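Filed under: Support / Gripper trials / FAQ

Which fingers suit a lever-arch file?
The narrow Arna tips. They reach the tab at the end of the lever; the Ranjbar pads are too wide.
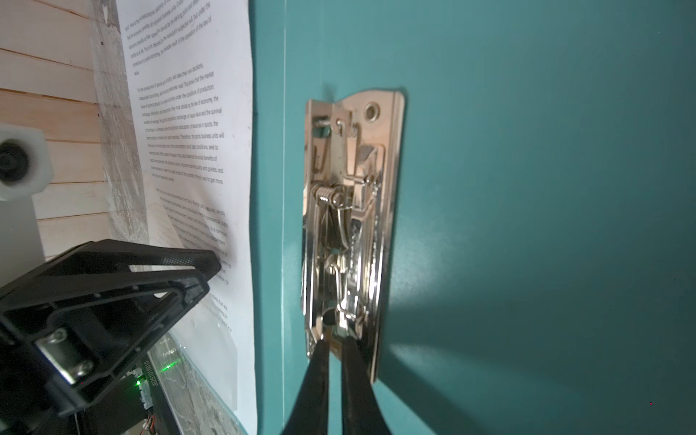
Tapered tips on the lever tab.

Is one arm enough?
No. Use two – one per side of the folder.

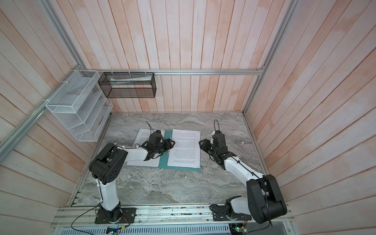
Both run from a single Inix controller, so moves share one clock.

Do single sheets need other fingers?
No, but lower the closing force. Pinch at the bottom edge.

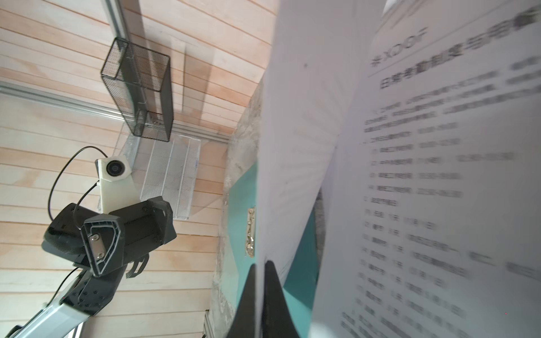

How long was the trial?
2,483 cycles per finger set.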